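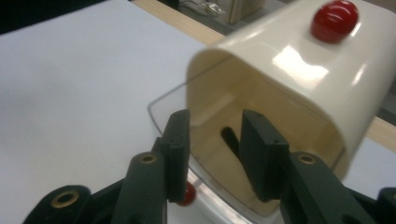

플라스틱 케이스 누런 때, 집에서 천천히 빼는 법

안녕하세요. 지난 5월에 베란다 수납장을 정리하다가 오래된 탁상 라디오를 하나 꺼냈는데요, 원래 크림색이었는지 흰색이었는지 저도 가물가물할 만큼 색이 변해 있더라고요. 버리자니 아깝고 그냥 쓰자니 손이 안 가고... 그래서 이것저것 해 보면서 메모해 둔 걸 이번에 글로 옮겨 봅니다. 예전에 올린 Stovano 선풍기 청소 글에 댓글로 물어보신 분들이 계셔서 그 답도 겸해서요. 글이 좀 길어질 것 같으니 차 한 잔 가져오셔도 좋겠습니다.

먼저 때인지 변색인지부터 보세요

누렇다고 다 같은 누런 게 아니에요. 손때나 기름때가 앉은 거라면 닦아서 지워지고, 플라스틱 자체가 햇빛과 열에 변한 거라면 아무리 문질러도 그대로입니다. 구분은 간단해요. 미지근한 물에 주방세제를 한두 방울 풀고, 부드러운 천에 묻혀 꼭 짠 다음 눈에 안 띄는 바닥 쪽을 손톱만큼만 닦아 보세요. 천에 누런 것이 묻어나면 때입니다. 천은 깨끗한데 색이 그대로면 변색이고요. 저희 집 라디오는 둘 다였어요!

준비물

주방세제
베이킹소다 조금
부드러운 면 천 여러 장 (낡은 속옷이나 티셔츠 자른 것이 제일 좋아요)
면봉, 이쑤시개
못 쓰는 칫솔 중에서 모가 다 풀어진 것
마른 수건

매직스펀지는 일부러 뺐습니다. 광이 나는 표면에 쓰면 그 자리만 뿌옇게 죽어요. 저는 예전에 Kendix 믹서 뚜껑을 그렇게 망친 적이 있어서 이 얘기만 나오면 말이 많아집니다. 아세톤이나 시너도 안 됩니다. 플라스틱이 녹거든요.

1. 전원을 빼고 분리하기

코드를 뽑고 건전지도 빼 주세요. 나사가 보이는 제품이라면 겉껍데기만 따로 떼어 내면 훨씬 편합니다. 나사는 종이컵에 담되, 길이가 다른 게 섞여 있을 수 있으니 종이에 본체 모양을 대충 그리고 나사를 그 자리에 꽂아 두시면 나중에 고생을 안 해요. 분리가 어려운 제품은 억지로 벌리지 마시고 그대로 닦으세요. 걸쇠가 한번 부러지면 답이 없습니다.

2. 먼지 털기

물기를 대기 전에 마른 칫솔로 틈새 먼지를 먼저 빼 주세요. 순서를 바꾸면 먼지가 물을 먹고 구석에 떡이 집니다. 통풍구나 스피커 구멍은 위에서 아래로, 힘을 빼고 쓸어내리듯이 해 주시고요.

3. 세제 물로 닦기

떼어 낸 껍데기는 대야에 담가 십 분쯤 불려도 됩니다. 다만 스티커나 인쇄된 글씨가 있으면 담그지 말고 천으로만 닦으세요. 본체에 붙어 있는 상태라면 천을 정말 꼭 짜서 쓰셔야 해요. 좁은 홈은 이쑤시개 끝에 천을 한 겹 감아 살살 긁어내면 됩니다. 이 단계가 제일 지루한데 라디오 하나 틀어 놓고 하면... 아, 라디오를 닦는 중이었네요.

4. 남은 얼룩은 베이킹소다로

베이킹소다에 물을 조금씩 섞어 치약보다 묽게 개어 주세요. 얼룩 위에 얹고 오 분 정도 두었다가 젖은 천으로 걷어 내듯 닦습니다. 가루도 알갱이라서 세게 비비면 잔흠집이 남아요. 광택이 강한 제품은 안 보이는 곳에서 꼭 먼저 시험해 보세요.

5. 말리기

수건으로 물기를 찍어 내고 그늘에서 하룻밤 말립니다. 드라이기 뜨거운 바람은 얇은 플라스틱을 휘게 하니 참아 주세요. 나사 구멍 안쪽에 물이 고이기 쉬우니 면봉으로 한 번씩 찍어 주시고, 완전히 마른 뒤에 조립하시면 됩니다.

변색은 어떻게 하나요

과산화수소로 하얗게 되돌리는 방법이 많이 알려져 있지요. 저도 Curkham 전화기 껍데기에 해 봤는데 얼룩덜룩해져서 별로 권하고 싶지는 않아요. 꼭 하시겠다면 장갑과 보안경을 쓰시고 환기를 잘 하시고, 버려도 괜찮은 부품으로 먼저 연습하세요. 저는 이번 라디오는 때만 빼고 색은 그냥 두었습니다. 살짝 노르스름한 게 보다 보니 정이 들더라고요.

혹시 표면이 끈적거리는 고무 코팅 제품이라면 오늘 방법으로는 잘 안 됩니다. 그쪽은 손이 따로 가는 일이라 다음 글에서 써 볼게요. 해 보시다 막히는 부분은 댓글로 제품 재질이랑 같이 남겨 주세요.

2025년 11월 2일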